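**September 10, 2024 – play kitchen box, sorting and table notes**

Long afternoon on the toy kitchen things, and a pleasant one, so I'm writing it up while the kettle's on. Banafsheh, the bits you'll want are the plates and the washing up. The rest is me thinking aloud, as usual.
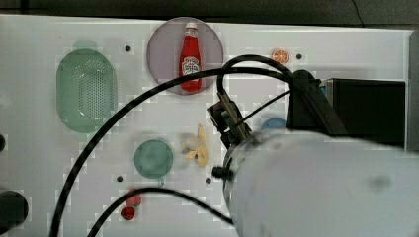
I've been wanting to settle which pieces belong together in the everyday set and which ones go back in the big tub. We've let it drift. People take a plate out for something, bring back a different plate, and by the end of winter the box had gone from a tidy little lunch set to a sort of jumble sale. So I tipped the lot out, gave everything a wipe, and started again from the question of what you'd want on a table if you were pretending to make lunch for a friend.

**Plates.** I'm keeping the mixed colours. I know Rostam would like a matching set (he's said so more than once, and very politely), but having tried it I think the different colours earn their keep. You can say "pop it on the blue one" and everyone knows where you mean. The lavender-grey one is see-through enough that it looks quite different depending on what it's sitting on, and against the white tabletop it's paler than I remembered. The teal-green is much easier to pick out. If we ever replace the lavender one I'd go for something stronger, maybe a proper red, although then it would be fighting with the ketchup for attention.

**Ketchup.** Stays, of course. It's the piece everyone reaches for first, and I've grown fond of it. It stands up nicely on a plate, which I was pleased to see, as I'd half expected the rim to be a nuisance. I did wonder about putting it with the pantry things, with the tins and packets, but a sauce bottle belongs on the table to my mind. My grandmother would have had words to say about a bottle on the table without a saucer under it, so perhaps the plate is right after all.

**Banana.** The peeled one. I dithered here. We have the other sort too, the whole one that's all yellow, and I'd always thought of that as the proper banana. But the peeled one has more going on, with the paler fruit showing against the skin, and it reads as "someone's about to eat this" in a way the plain one doesn't. Peeled one in the everyday set, plain one in the tub.

**Orange slice.** Small, and therefore always going missing. I found it at the bottom of the bag with the tea towels, after turning out every drawer on that side of the room. It wants a home of its own. I've put a little zip pouch in the box for it and anything else that size, and written SMALL FRUIT on the pouch in marker. Please use the pouch! I'll say it again at the meeting and then I'll stop going on about it.

**Colander.** The green oval one. It takes up a good corner of the table and I was ready to send it off to the tub for that reason alone, but it's so useful as a fruit bowl, and it's the only piece with any real texture to it, all those little holes in the bottom. It also makes a very sensible carrier at pack-up time. Fruit in, pouch on top, off you go. Keeping it.

While I had everything out I did some thinking about the table too. The holes in the top are a bit of a trap for the small pieces. I haven't lost anything down one, but I've caught myself laying things out to dodge them, and that gives you some odd place settings. Rostam mentioned the plugs Drindgate sells and I've asked him to find out what they cost. If they come in white, lovely, and if they only come in black then we've hardly made anything worse. Failing that, a tablecloth, though I like the plain white and a cloth would ruck up under the plates.

**Washing up.** Warm water, a drop of the Trero liquid, soft cloth, and dry flat on a towel. I had a go with the scrubby side of the sponge on an old tub plate and it left fine scratches, so please don't. The ketchup gets wiped only, on account of the label, which I'd like to hang on to.

**Box.** I measured the shelf for a new one. It needs to be no more than 700 mm wide to sit beside the paper trays, and 190 mm high will clear the shelf above with the lid on. Kazemi has one close to that in their catalogue and I've left the page marked on the bench. Plates can stand on edge at one end, with the colander lying flat beside them.

Still to do:

- new lid label, and a list inside the lid so we all put back the same pieces
- ask Banafsheh whether the 2 spare cups should come over from the tub
- Rostam to price the plugs
- find the lid of the old tub (last seen under the Cerkia cartons)
- wash the 5 tea towels, they smell of cupboard

One more thought about the cups, before I forget. If they do come over, they'll want to be a colour we haven't got already, or the "pop it on the blue one" business falls to bits. I think the spares are yellow, but they're right at the bottom and I wasn't going to unpack the whole tub at this hour. I'll have a look in the morning.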